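5. Trays, Cases and Loose Pieces

The earlier sections treated the block set as one thing to be put away. In practice a set is spread over several places at once, and how hard it is to clear depends a great deal on where the pieces lie when clearing begins. This section deals with the layout of the pieces before tidying and with the kinds of containers that receive them.

5.1 Terms

We call a container open if a piece can be put in without first moving any part of the container. Trays, bowls and boxes without lids are open. A container is closed if it has a lid or a latch, whatever state the lid happens to be in at the time. Hard cases with latches are the clearest members of this group. Drawers gave us some trouble. We placed them with the closed containers, although a drawer left fully out behaves much like a tray.

A piece is held if it rests inside a container and loose if it rests on the floor or on a table. Pieces lying on top of a closed case count as loose. Pieces that lean against the outside of a tray also count as loose, even when they touch the rim. This rule was added after the Bunstead pilot, where the two of us who coded the layouts disagreed on leaning pieces more often than on anything else.

5.2 Piled and placed pieces

Held pieces may be piled or placed. Placed pieces share a direction and lie in rows or layers. Piled pieces lie at mixed angles, with gaps between them that no piece can fill. A tray of piled rectangular blocks looks full well before it has reached its capacity. With the Gernano set, which has 100 pieces, a tray that takes the whole set when the blocks are placed will not take it when they are piled. The last pieces then slide off the top and become loose again, and the person tidying has to choose between pressing the pile flat and starting a second container.

Most people in the August sessions pressed the pile flat. Rigoberto Sánchez, who ran those sessions, noted that they did it with an open palm and that it worked for small cubes and poorly for long bars. A long bar caught in a pile has to be lifted out and laid along one side of the tray.

5.3 Color and the odd pieces

When a container already holds pieces of a single color, people tend to read it as the place for that color. Other colors are left outside it, and so are pieces in plain wood. We call these the odd pieces. They are usually few, they come in more shapes than the pieces in the tray, and they lie on several sides of it. Clearing them means more reaching for each piece than clearing the main group does.

Odd pieces also raise the question of whether they belong in the same container at all. A layout with one open tray of a single color and one closed case nearby leaves this unsettled. Some people put the odd pieces on top of the pile. Others opened the case. A smaller group lined them up beside the tray and said they were done. Under the scoring in Section 4, a layout is 100 percent clear only when no piece is loose, so a neat line on the floor scores the same as a scatter. Nga Lương has argued that this is too strict for homes, where a line of blocks by the wall may be just what was wanted. We kept the rule for consistency with the Hoxha layouts and return to her point in the discussion.

5.4 Long pieces

Planks need separate mention. A plank longer than the inside of the tray can only lie across the rim or stand up at a slant. Either way it gets in the path of whatever comes after it. People who started with the planks often took them out again halfway through. The printed guide used at Fliltberg told readers to leave planks until the tray was otherwise full and then lay them on top.

A mixed layout of the sort discussed in 5.3 appears in Figure 2.
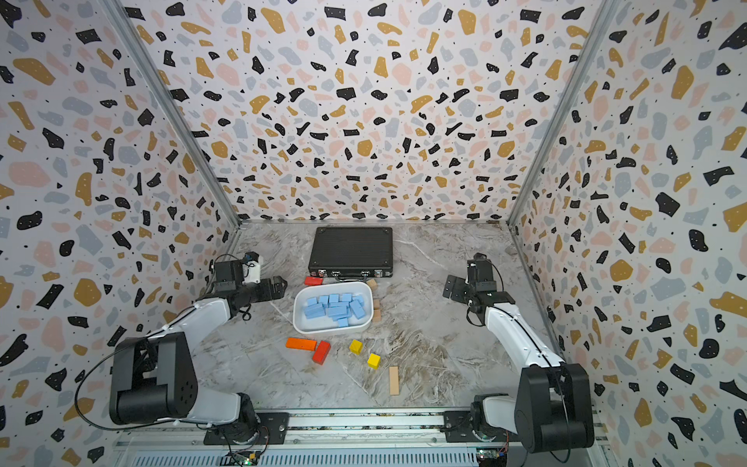

Photo: Nga Lương, January 2025

Figure 2. Light-blue blocks piled in a white open tray. Loose pieces in orange, red, yellow and plain wood lie outside it, among them a long plank in the foreground. The closed-type container is the black hard-shell case with silver latches, near the back wall.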